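Parville sets its sights on the slow traveller

Reading time: 4 minutes

The coastal municipality of Parville has adopted a visitor strategy that places longer stays ahead of higher arrival numbers, following a review of its accommodation sector that began in March. The strategy was released on 08/08/2022 by the Parville Tourism Office and covers the town centre, the harbour precinct and the farming district of Badawi to the north.

Under the new program, small guesthouses will be able to apply for a shared quality mark, a common booking service and grants toward the upkeep of older buildings. The office has registered 498 guest rooms across the municipality, most of them in family-run properties that have not previously taken part in any regional scheme.

Oranuch Yimyam, director of the Tourism Office, described the strategy as a change in what the municipality chooses to measure. "For many years we reported the number of people who came through the harbour gate," she said. "We did not report how long they stayed, where they slept or whether they ate a meal in the town. Those are the figures our businesses have asked for, and those are the figures we intend to publish."

The harbour has long been the centre of the local visitor trade. Day boats arrive in the morning and leave before dinner, and restaurants along the waterfront have organized their hours accordingly. Streets a short walk uphill see far less traffic. The strategy proposes evening openings at the maritime museum, a later ferry on selected dates and new walking signs linking the harbour with the old merchants' quarter.

Badawi is expected to play a larger part as well. Growers in the district already receive visitors informally during the citrus harvest, and the office will work with them on parking, insurance and food safety requirements. Othmane El Khatib, whose family has farmed there for three generations, welcomed the attention but asked that it be managed with care. Farm roads are narrow, he noted, and trucks must be able to reach the packing sheds at all hours during the picking season.

A training component will be delivered by Deluvgate, a hospitality consultancy engaged by the municipality for a term of two years. Its courses will cover reservations, housekeeping standards, basic accounting and service for guests with limited mobility. The first intake is limited to 20 participants, with priority given to owners who have operated for at least one full season.

Genji Imai, who leads the training team at Deluvgate, said the content had been written for people who run a property and work in it at the same time. Sessions will be held in the mornings during the low season and repeated in the evening. Participants will also receive a visit at their own premises, during which an adviser will review signage, lighting, room presentation and the welcome offered at the front desk.

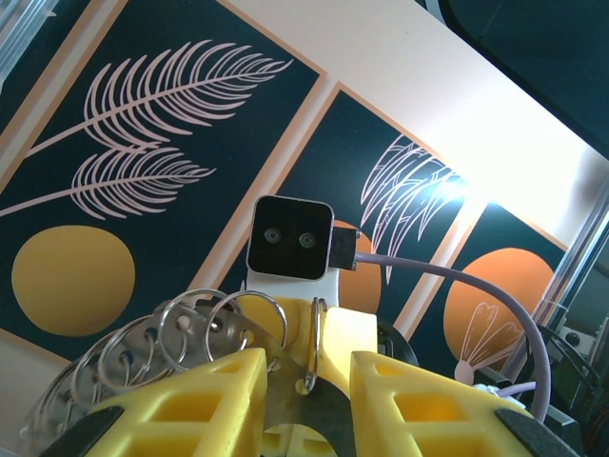 Room presentation has received particular attention in the draft standard. Assessors will not require matching furniture or a set colour scheme, and owners are encouraged to keep the character of their buildings. Clean linen, a working reading lamp, clear information about breakfast and a quiet place to sit are among the items listed as essential.

Parville has looked abroad for guidance. A delegation travelled to Brasov last year to study how guesthouse owners there share laundry, transport and advertising costs. Tihomir Matić, who advises the municipality on heritage buildings, took part in the visit and recommended that a similar arrangement be tested in the merchants' quarter before any wider rollout.

Some operators remain cautious. Mounir Ezzat, owner of a guesthouse near the old customs building, supports the quality mark but is concerned about the annual fee, which has not yet been set. He has asked that properties with four rooms or fewer pay a reduced rate, and that inspection reports be shared with the owner before they are made public. The Tourism Office has confirmed that both requests are under consideration.

Applications for the quality mark will be accepted at the municipal offices and by mail. Owners who wish to join the first training intake must submit a copy of their current operating licence with the application form.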